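Keeping the damp out

Boiled sugar is a glass. It sets hard at a low water content and holds its shape only while that content stays low. Once the surface takes up moisture it softens, then grains, and the sweet sticks to its wrapper.

At Prellow, Hülya Baysal runs the storage trials. Each batch is held for 119 days in a cabinet at fixed humidity, and five sweets are drawn at every weighing. Batch 2123 was wrapped in waxed paper with a twist at both ends. It gained weight steadily from the first week. The matching batch, sealed in film by Tokgöz, gained very little until a seam failed in October.

Seams are the usual weak point. Sinan Sönmez, who sets the sealing jaws at Skistside, works to a narrow band of temperature. Too cool and the layers peel apart; too hot and the film thins at the fold. 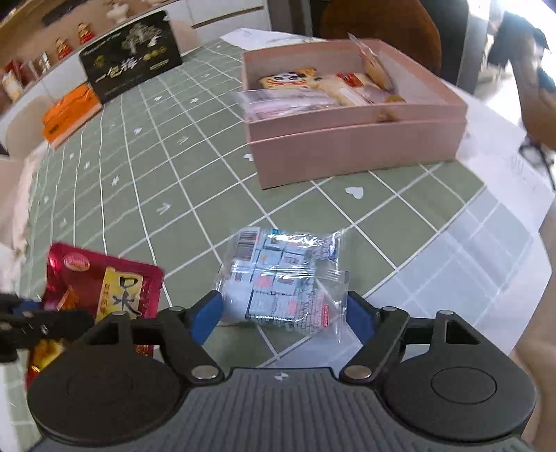 Why do boiled sweets turn cloudy in storage?

Water taken up at the surface lets the sugar form crystals, and these scatter light.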